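Chapter 6
Teaching by Demonstration

6.1 Scope of the chapter

Chapters 2 to 5 dealt with robots whose motions are written out in advance by a programmer. The present chapter deals with robots that are shown what to do. A person carries out the task through the robot, the motion is recorded, and the recording is used either directly, as a path to be replayed, or as one item in a larger set from which a control policy is fitted.

Two ways of showing the task are in common use. In hand guiding, also called kinaesthetic teaching, the operator takes hold of the arm and moves it while the motors cancel its weight. In teleoperation, the operator stands apart from the arm and drives it through a second device: a matching leader arm, a handheld controller or a six-axis mouse. Both produce a list of joint positions against time. They differ in what else they produce, and the difference matters more than beginners expect.

6.2 Hand guiding

Hand guiding needs little equipment and can be learnt in an afternoon. The operator feels contact forces through the arm and corrects for them at once. Against this, the operator's hands and sleeves are often in view of the cameras, and they will be missing when the robot later works alone. A policy fitted to such images may come to depend on them. The forces measured at the joints also include the push of the operator and cannot be taken as the forces of the task.

6.3 Teleoperation

Under teleoperation the robot's own motors do the work, so that commands, measured positions and images all belong to the same conditions under which the policy will run. The price is a loss of feel. Unless the leader device returns force, the operator must judge contact by eye, and tends to slow down near it. Delay between leader and follower makes this worse. In the Wakano trials used in the exercises, a delay of 150 milliseconds was enough to make operators pause before each contact, and the pauses appeared in the behaviour of the fitted policy.

6.4 A worked task: the square socket

The task followed through this chapter is the handling of a printed part that fits a square socket. The socket is cut in the top of a block, and the part has a square lower end and a looped handle. A gripper with two fingers approaches from above, closes on the part and draws it out; the reverse task is insertion. The table and background are kept plain.

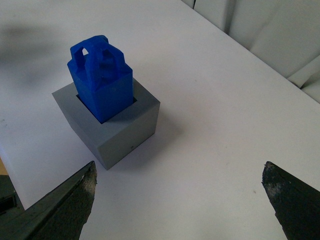

The recorded task is divided into phases: approach, alignment, closing, withdrawal and release. Alignment is the phase in which demonstrations differ most. Of the 37 demonstrations in the Mellor set, those by practised operators turn the wrist early and come down in a straight line, while those by new operators turn and descend together. Either is acceptable alone. Mixed without labels, they give a policy that may average the two and reach the part at a poor angle.

The clearance between part and socket should be measured before recording begins and entered in the log. So should the finger opening at the start of each run.

6.5 Terms used

Demonstration: one complete recording, from the start pose to release.
Leader: the device moved by the operator.
Follower: the arm that carries out the task.
Reset: the return of parts and arm to a permitted start condition.

Section 6.6 sets out the recording format and the checks to be made on each file before it is accepted.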